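Datasets > Text > Winville Word List

# Winville Word List

Last updated: April 30, 2018

A list of compound nouns collected from printed trade catalogs in the Winville town library. The list is meant for spell checkers, hyphenation tests and dictionary work. It is plain UTF-8, one entry per line, tab separated.

## Contents

- `compounds.tsv`: 521 entries, all checked by hand
- `rejected.tsv`: 100 entries dropped in review, with a reason code
- `sources.txt`: catalog titles and page ranges

Columns in `compounds.tsv` are `entry`, `form`, `head`, `source` and `note`. The `form` column takes one of `open`, `hyphen` or `closed`. If a catalog prints the same compound two ways, both rows are kept and the note column points to the other row.

The head is the noun that carries the plural. For most entries this is the last word, and the checker script assumes so unless `note` contains `head=first`. Source codes beginning with G are from the Grolton set, which was scanned at a lower resolution. Expect a higher error rate there on hyphens at line ends.

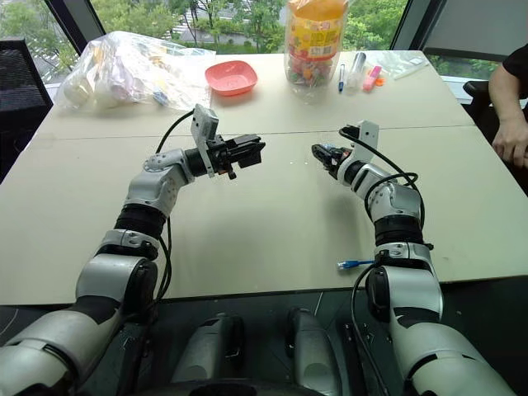
Open compounds are the hardest group to bound. An adjective followed by a noun is only entered if the pair has a meaning of its own in the source, or if the catalog indexes it as one item. Under this rule "bracket plate" and "cable tie" are in, while plain color phrases such as "black cable" or "white plate" are out. Numbers used as modifiers ("two-finger", "four-drawer") are listed with the hyphen and tagged `num`. Trade names are removed, including when they form the first half of a compound.

## Known problems

- Entries 415 to 420 are sorted wrong. The order will be fixed in the next release.
- "Tondance" appears in three notes. It is the name of a defunct catalog and should be read as a source, not a word.
- Regional spellings are kept as printed. There is no variant table yet.

## Use

Load with any TSV reader. Turn quoting off, as inch marks in the notes will otherwise break rows. Cite as Goossens, J., Winville Word List.

Maintained by Jozef Goossens. The October release adds the Boersma catalogs.

Comments

mkl_88: Quoting was my problem too. Lost half the file before I read the last section.

Petra: Is "elbow housing" open or hyphen in the G set? I have both and no note.

J. Goossens: Open. The hyphen is a line end. Moved to rejected.

tsvfan: Please add the variant table, even a partial one.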